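Print this page | E-mail this page
Search news releases Enter keyword Go

Istberg's new Ruvwood speaker goes on sale in August

I'm Noémi Kovács, I run the audio side at Istberg, and I get to announce the one I've been itching to talk about! Ruvwood is our first portable Bluetooth speaker, and it goes on sale in August through our own web store and at Zistdale shops.

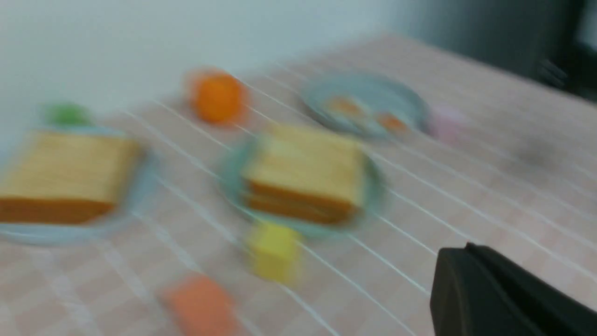
Light blue plate on a pink and peach checkered cloth.

It weighs 408 grams, so it goes in a coat pocket (a big coat pocket, okay). You get 8 hours of play on a charge, a USB-C port, and real buttons on top that you can find in the dark. Pair two of them and they'll split into left and right. I've had a pair on my bookshelf all spring and my old stereo is now in the closet.

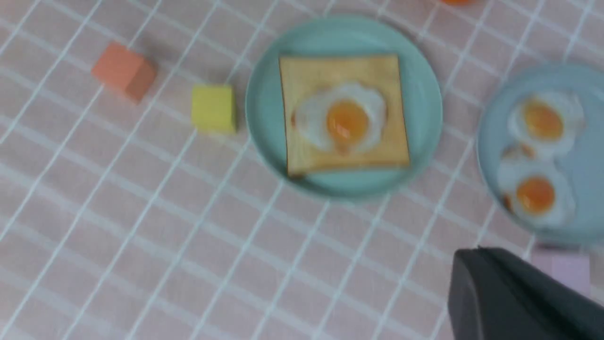
Ruvwood comes in three colors, and we argued over them for months. Priit Jõgi, our designer, wanted everything in gray, and he lost. The mint is a soft one, very near the round plate beside the yellow cube, and the orange has the same rusty look as the shaded side of the wooden cube. The third is plain black, for Priit.

We let 1,169 people try early units at home before we settled on the final sound. Most of them asked for less bass, which surprised me, and Lwazi Zulu's team retuned the whole thing. The app has a slider if you want the bass back. 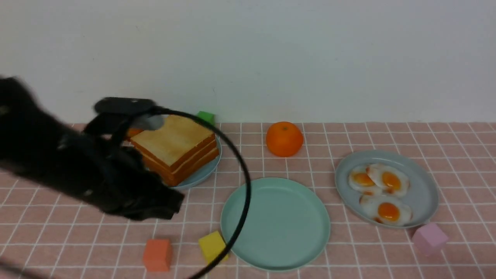 Stacked toast and an empty teal plate.

The speaker costs $89, or $165 for two. A carry strap by Mujić is sold separately and comes in the same colors. Anyone who bought one of our desk radios gets 6 dollars off with the code on the warranty card, so dig it out!
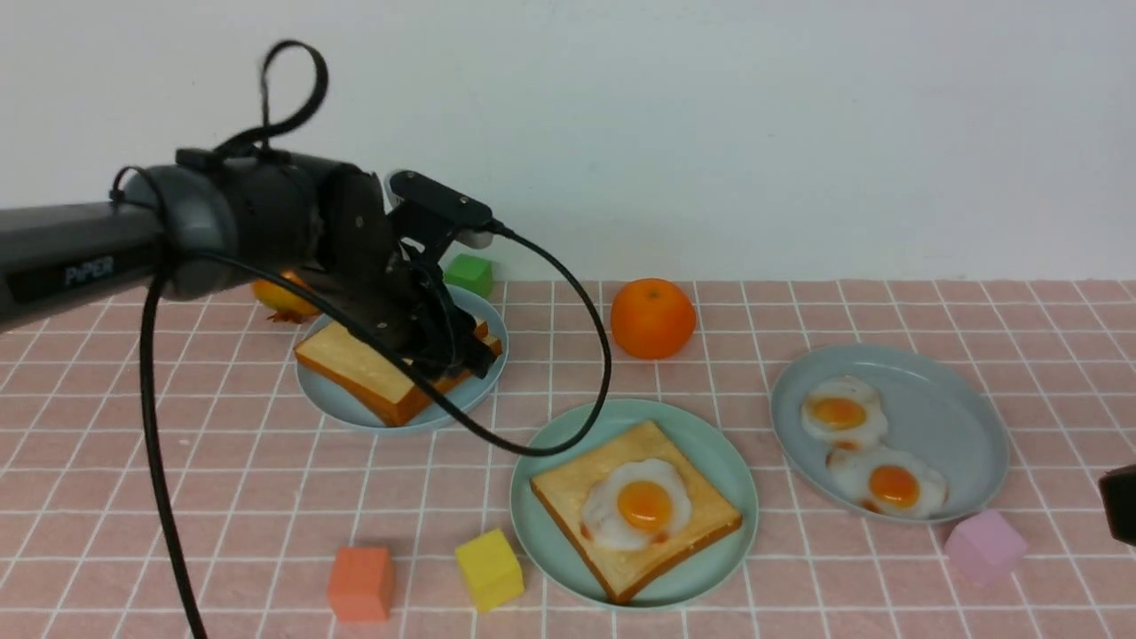

Toast on a pale blue-gray plate.

Review units are ready now. Write to Birutė Ramanauskas in our press office and tell her which color you'd like. She answers fastest before noon.

Print this page | E-mail this page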